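Call for Playtest Households: Fleltau, a Sliding-Tile Puzzle Game

Cantero Games
Posted October 2019

Cantero is recruiting households to test Fleltau, a one-player and two-player logic game for ages 7 and up. The game is complete in its rules and components. The challenge set is not final, and the purpose of this round is to check the difficulty order before the booklet goes to print.

About the game

Fleltau consists of a square tray, sliding tiles in four shapes, and a booklet of challenges. The player sets up the tiles as shown on a challenge page, then moves the marked tile to the exit without lifting any piece from the tray. In the two-player version, players alternate moves on the same tray and each has a separate exit. A solo challenge takes between 3 and 25 minutes, depending on level and on the player.

The booklet is divided into five levels. Our current ordering is based on the minimum number of moves each challenge requires, as computed by our solver. Results from the September pilot showed that minimum moves alone is a poor predictor of how hard children find a challenge, especially in levels two and three. Adoración Esteban, who designed the game, will reorder the booklet using data from this round.

Who we are looking for

We need 300 households. To take part, a household must meet all of these conditions:

One child between 7 and 12 who will be the main tester. Brothers and sisters may take part and are logged separately.
One adult who can supervise sessions and fill out the log.
A mailing address in the continental United States.
An internet connection for submitting logs. The game itself uses no screen or app.

Experience with puzzle games is not required. We would like close to half of the group to have little or none. Households that took part in the September pilot are not eligible, as their testers have already seen part of the challenge set.

What testers do

Each household receives one boxed copy of the game and a printed log. Over four weeks, the child attempts a list of assigned challenges, in the order given. Lists differ between households. For each attempt, the adult records the start time, the end time, whether the challenge was solved, and whether a hint card was used.

Plan on two or three sessions a week of 30 minutes or less. A child who wants to stop should stop, and the attempt is logged as unfinished. Unfinished attempts are as useful to us as solved ones. Please do not help with moves. Reading the rules aloud and helping with the setup are fine.

At the end of week four, the adult fills out a questionnaire on the rulebook, the storage tray and the fit of the tiles. It has 22 questions and includes space for free comments.
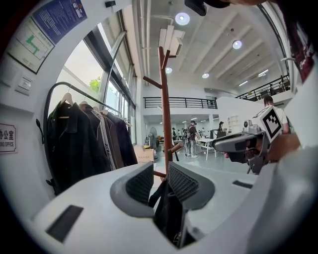

Compensation

Households that submit a complete log and questionnaire keep the game and receive a $40 credit at the Sellgate online store. The credit is sent by email within 15 business days of the final submission. Partial logs covering at least two weeks earn a $15 credit. There is no payment for reviews, and taking part does not require you to post one. If you do write about the game after its release, please state that your copy was supplied by Cantero.

Confidentiality and data

Please do not publish photos of the challenge pages before release. Photos of the box or of the tray are permitted. We record the tester's age in years and a household number. We do not collect children's names, and log data is kept apart from mailing addresses. Addresses are deleted once the credits have been sent.

Safety

The smallest tile is 1 inch across. The test copies are not suitable for homes where a child under 3 could reach the pieces.

How to apply

Fill out the tester form on the Cantero website. You will be asked for the ages of all children in the home, the puzzle games you own, and the days on which you could hold sessions. The form takes five minutes. Applications are sorted by age group and experience, and places are filled within each group in order of arrival. Applicants who are not placed go on a reserve list and are contacted if another household withdraws.

Questions about the form or the schedule should go to Reece Ellwood, playtest coordinator, through the contact page. Put "Fleltau test" in the subject line.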